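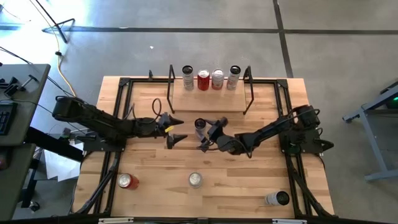
Mandla Coetzee reckons you should add half again to whatever the supplier quotes and then see if you still want it. I'm starting with his remark from the April thread because it is the only one that mentioned money.

Home Ask Unanswered Equipment Members

Two arms or one for a small drinks packing bench?

Posted by cold_store_pete

We make up mixed packs of cans for a few local shops. Tall slim ones and ordinary short ones in the same pack, which is what wears people down. A firm called Tristum has quoted us for a two-arm bench. A smaller outfit, Tulley, says one arm would do and we'd save nearly half.

Both of them talk as if the thing will pay for itself by next summer. Tristum say 95 per cent of picks succeed. On whose cans, and laid out how, they won't put in writing. We do 100 packs on a good day, so I can't see where the saving comes from unless it also frees a person, and I don't believe it will. What should I be budgeting for that isn't on the quote?

Riaan Zwane

Ask what the 95 means before you ask anything else. If it is per can and you have several cans to a pack, a fair share of your packs will need a hand on them, and that hand is on your wage bill. Make them run it on your own cans, both sizes mixed, with some leaning or lying where they shouldn't be. A tidy row on a shelf proves very little. A slim can and a short one want different grip heights and different finger openings, and you don't want someone resetting it each time the order changes.

Off the quote, in my experience: spare fingers, guarding, the table and frame if they aren't included, getting power and cables to the bench without running them over the floor, and training for 2 people so you're not stuck when one is on holiday. Then the yearly support fee. Ours was on page nine.

As for two arms, I'd want to hear what the second one is for. If both have to reach into the middle of the bench, one will often be waiting while the other clears out of the way. You may be paying double for a good deal less than double the work – ask for timings with one arm switched off.

benchmark_sal

just get one arm, you can always add another. we had a Cloltent and it was fine

Riaan Zwane

You can add another only if the frame was built to take it and the controller can run both. Get that in writing too, with a price. Shabalala told us "upgradeable" and meant a new table.

cold_store_pete

Thanks, both. I've gone back to Tristum and asked for a day's trial with our stock. They want to charge for it. Tulley will do it free but with their own cans, so I've asked again. For now I've put the whole lot down as "not this year" in the plan and kept the money for a better conveyor.

Last updated 2024-07-05

Contact us | Copyright the site and its posters | Back to top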